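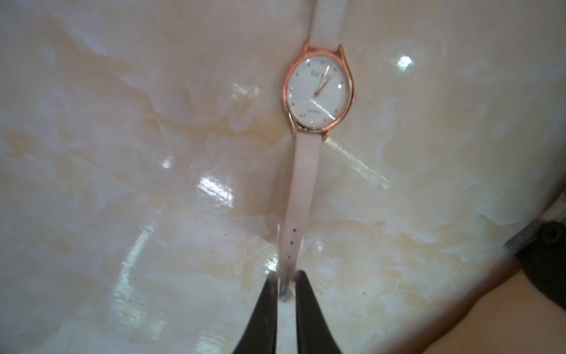
*A rose-gold wristwatch with a pale pink strap on a marble-patterned surface, the strap's tip between the fingers of the gripper.*

**Stimham opens orders for the Praleo wrist-camera gripper kit**

WANSKA, 22/03/2020 – Stimham is now taking orders for Praleo, a two-finger gripper kit with a small camera mounted at the wrist. The kit is made for labs, repair benches and small workshops that handle light household goods and personal items.

Praleo ships with the gripper, the camera, a mounting plate and 14 sample routines. A full kit costs $1,507. Spare finger sets are sold separately for $63 a pair.

"Our customers asked for help with thin, flat things on shiny tables," said Tsehay Berhe, product lead at Stimham. "A watch strap is a hard item to pick up. Glare on the tabletop makes it harder, so we test on glossy surfaces." 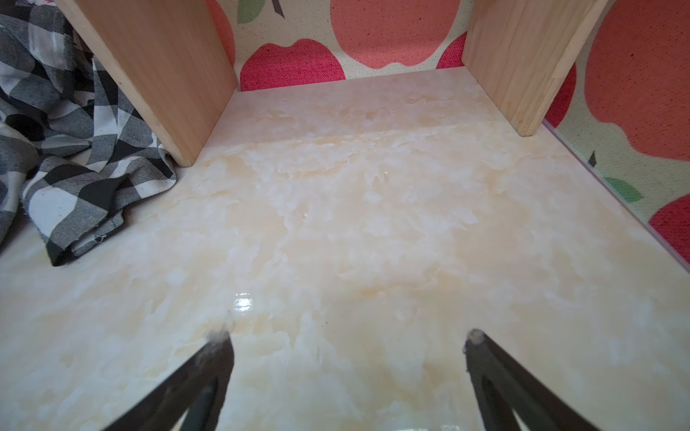
*Reading time: 1 minute*

Testing also covers cloth and simple wooden items, set against plain and printed backgrounds. The fingers have open cutouts along their lower length, and worn ones can be changed with a single hex key.

Tekleab, the distributor for the kit, will handle sales and returns. Buyers can send a kit back within 30 days for a full refund. First deliveries are planned for May – orders are filled in the order received.

Data sheets and mounting drawings are available from the Stimham sales desk on request.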